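Hallenfußball: Umetti-Cup geht ins Finale, und was sonst noch war

Hallo zusammen,

kurz und schnell diesmal, ich sitze zwischen zwei Terminen. Der Spieltag vom Wochenende zuerst, dann Organisatorisches.

Vorrunde Gruppe B

Unsere Damen sind durch! 3:1 gegen Troltville, und das nach einer ersten Halbzeit, in der so ziemlich gar nichts lief. Rückstand nach einer Ecke, Zuordnung verpennt, zur Pause lange Gesichter. Dann hat Duygu Dönmez umgestellt – Idun Westerberg vor, Viererraute, früher anlaufen – und plötzlich war Troltville nur noch hinten drin. Ausgleich durch Idun aus spitzem Winkel, das 2:1 per Zehnmeter nach dem sechsten Mannschaftsfoul, den Deckel drauf gemacht hat Lorna Pollock, als die Gäste schon mit fliegender Torhüterin spielten. Ball abgefangen, aus der eigenen Hälfte ins leere Tor. Schöner gehts nicht.

Damit Platz 2 in der Gruppe, punktgleich mit dem Ersten, aber schlechteres Torverhältnis. Das 0:4 vom ersten Spieltag hängt uns da halt noch nach.

Duygu nach dem Spiel: »Die zweite Halbzeit nehme ich mit, die erste bleibt hier in der Halle.«

Herren

Weniger erfreulich. 2:2 gegen Dow, obwohl wir bis kurz vor Schluss geführt haben. Zwei Pfostentreffer, ein nicht gegebenes Tor (über das man streiten kann, ich war zu weit weg) und dann der Ausgleich nach einem Einkick, bei dem keiner rausrückt. Alistair Matheson war hinterher ziemlich bedient. Weiterkommen ist noch drin, dafür muss das letzte Gruppenspiel aber gewonnen werden. Unentschieden reicht nicht, auch wenn das auf der Tribüne einige anders gerechnet haben. Bei Punktgleichheit zählt zuerst der direkte Vergleich, und den haben wir verloren.

Gesperrt: keiner. Angeschlagen: unser zweiter Torwart, Daumen. Wird diese Woche noch mal angeschaut.
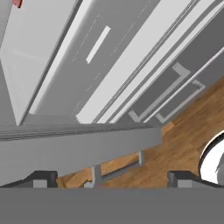
Halbfinale und Karten

Das Halbfinale der Damen steigt in der großen Halle, Anpfiff 17.30 Uhr, Einlass eine Stunde vorher. 753 Plätze gibt es auf der Haupttribüne, die Seite gegenüber bleibt zu. Karten bitte nur über Gisela Wiegand bestellen, per Mail, mit Name und Anzahl. Nicht über mich, nicht über die Trainer und bitte auch nicht auf Zuruf beim Training, das geht sonst wieder unter. Bezahlt wird bei Abholung, am liebsten passend.

Wer mitfahren will: Bus ab Vereinsheim 15.45 Uhr. Liste hängt aus. Wer drauf steht und doch nicht kann, bitte austragen!

Spendenstand Trikots

Auf dem Konto sind jetzt 2946 Euro. Reicht für beide Sätze, die Bestellung geht nächste Woche raus. Größen fehlen noch von der halben Herrenmannschaft, ihr wisst wer gemeint ist. Farbe bleibt grün, die Abstimmung war eindeutig. Rückennummern wie gehabt, Tauschwünsche direkt an Alistair.

Training

Dienstag normal. Donnerstag erst ab 20 Uhr, vorher sind die Handballer drin. Hallenschuhe mit heller Sohle, es gab schon wieder Ärger wegen schwarzer Streifen am Boden.

Und schon mal vormerken: das Sommerturnier ist im August, draußen, auf Kleinfeld. Genauer Termin folgt wenn der Platz bestätigt ist. Lorna sammelt die Meldungen der Gastmannschaften und sucht noch Schiedrichter für beide Tage. Wer einen Schein hat oder jemanden kennt, bitte bei ihr melden.

So, muss los. Spielberichte in lang kommen die Tage auf die Seite.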